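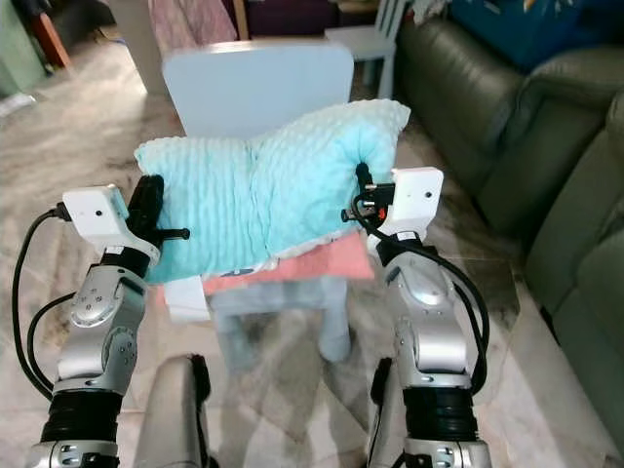 Benjie Tiongson has spent most of February teaching a two-armed robot to handle pillows and pillowcases. He works for Wesen, a small firm that records household tasks, and he does the job in lived-in rooms with the family's furniture left where it is.

"A pillow has no right way up as far as the arms are concerned," he said. "You pinch it and the shape changes. Then you have to decide what to do about that, and the robot is recording what you decide."

Tiongson steers both arms by remote control. Each run is saved, and the project, called Kiltau, now has 1238 of them. He learned the controls in four days. Getting smooth took longer.

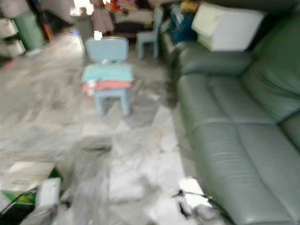 A child's chair with a soft stack on the seat, near the sofa.

The small chair is harder than a table, he said. The seat is narrow, and a cloth set down a little off center can slide.

"I used to stop and fix every crooked corner. Lionel told me to quit doing that."

Lionel Perrin goes through the recordings and picks the ones used for training. He throws out runs where the operator hesitates too long - a pause looks like part of the task to the robot.

"Crooked is fine," Perrin said. "Waiting is what hurts us. I had 16 runs in one batch where he was clearly thinking."
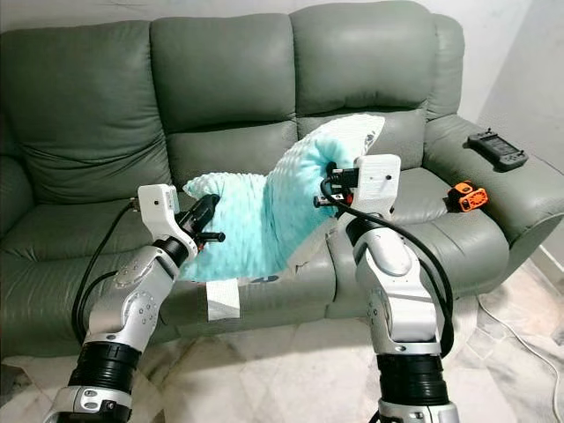
Pulling on the cover

Both men named the pillowcase as the worst of it. One gripper has to keep hold of the fabric while the other works it along, and the operator can't feel how tight the cloth is.

"You watch the folds," Tiongson said. "When they go flat, you're pulling too hard, so I ease off and take a new grip."
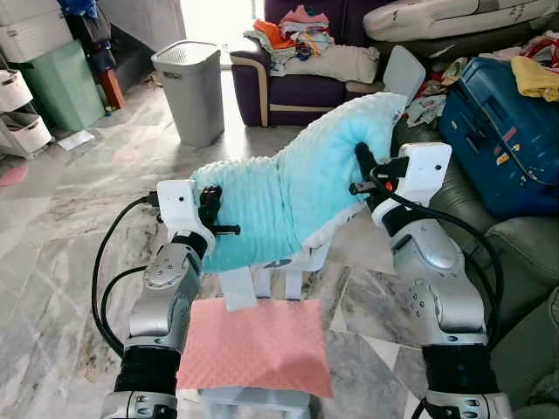 He tries to start each run from a different spot, with the cloth turned or bunched another way. Perrin would like still more variety, and thicker fabrics too. Tiongson wants a break from pillows first. He has asked to do towels next.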